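Visit report: Pimberg School open morning

2024-10-15

I went to the open morning at Pimberg with two other classroom aides from our district. We wanted to see how another school sets up its rooms for students with autism and other support needs, and to bring back anything we could use before January, when our own two support rooms are being combined.

Pimberg has 206 students from kindergarten through eighth grade. The drive took longer than planned and we missed the first ten minutes of the welcome talk. Parking is behind the gym, and the signs for it are on the second turn, past the main entrance.

Arrival

Visitors were split into small groups and given a printed schedule for the morning with a picture next to each item. The same format is used with the students. When the music room stop was moved to the end, our guide had us cross it out and write the new time on the sheet, which is also how students handle a change. I had read about doing it this way but had not seen it used with adults. It took less than a minute and there were no questions afterward.

Coats and bags go on numbered hooks. Each student has the same number on the hook, the tray and the chair. The staff said this cut down on arguments in the first weeks of the year, mostly with the younger ones.

The lower grade rooms

We saw two rooms for the younger students. Both have the daily schedule at student eye level on the left side of the door, never near the board. Finished items go into a pocket at the bottom. One room uses photos and the other uses line drawings, and students who move up from the first room keep their photos until the teacher and family agree to switch.

Noise was lower than I expected. The chairs have felt pads and the bell has been turned off in that hallway. Teachers use a visual timer and a hand signal. There is a quiet corner in each room with a low shelf on two sides so an adult can still see in. Students can go there without asking, but they turn over a card when they go in and turn it back when they leave. We asked what happens if a student stays in there all morning. The answer was that it does happen, and they look at what came before it and try to change that first.

Home copies of the schedule go out at the end of each week. The school used to send them by email and found that many were never opened. They now send paper as well.

Life skills

The life skills program is called Lirnero and runs for 30 weeks of the school year. Students start in fourth grade, earlier if the family asks. It covers dressing, food, money, getting around the building and asking for help.

Each skill is broken into steps on a strip of cards. The number of steps depends on the student. For setting a place at the table, one student may have four cards and another may have eleven. Adults are asked to point to the card and wait before saying anything. The wait is the part our guide said new staff find hardest, and I believe it. I would talk too soon. 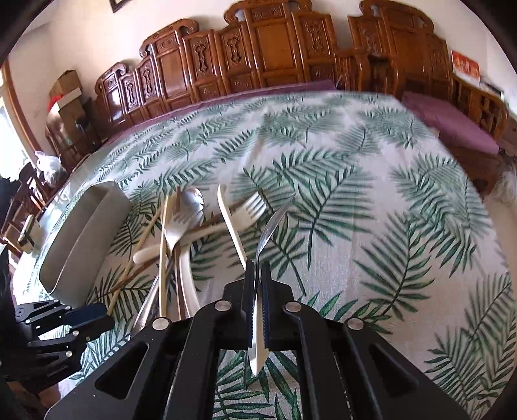 Progress is written down on one sheet per skill, with three marks: done alone, done with a point, done with help. There are no percentages. The sheets go to the family meeting twice a year and are kept in a binder that students can look at whenever they want. Some of them do look, according to the staff, and some have asked for a skill to be taken out because they were tired of it. The school will usually agree to a break of a few weeks.

The money unit uses real coins. We use plastic ones, and I have thought for a while that our students do not connect them to the real thing. I would like to bring this up at our next planning meeting.

The sensory room

The sensory room is smaller than ours, 964 cubic feet according to the sheet on the door, and only two students may use it at once. It was paid for with a grant from the Poojary Fund. The total was $2,608, which covered the mats, a swing frame, dimmable lights and blackout blinds. They bought no projector or bubble tube. The occupational therapist had asked for fewer items and better ones.

There is a booking sheet on the door, and the room is part of the regular schedule for most students who use it. Staff try not to use it only after something has gone wrong, as students then start to see it as a punishment.

Software

The school uses a program called Flikance to make schedules and step cards. We had a short demonstration. It is easy to swap a picture and print again, and all staff share the same picture library, so "lunch" looks the same in every room. It does not work well on the older tablets, and the printed cards need trimming by hand. We make our cards in a word processor and every room has a different set. I don't think we need to buy anything to fix that, but we do need to agree on one set.

Questions from visitors

Most questions were about staffing. Each support room has a teacher and two aides, with a third aide shared between rooms at lunch and dismissal. Substitute staff get a one-page profile for each student, with what helps, what to avoid and how the student says no. The profiles are kept in a red folder by the door and are rewritten each fall.

A parent asked about field trips. Students get a photo booklet ahead of time, and an adult goes to the place first to take the pictures. If that can't be done, the trip is moved.

Things to follow up

Ask for a blank copy of the substitute profile.
Price felt pads for both rooms.
Choose one picture set before the rooms are combined.
Try the numbered hooks with the younger group.
Find out whether our bell can be turned off in one hallway only.

Pimberg is holding another open morning in the spring and will take up to four people from each school. Sign-up is through the front office, by phone.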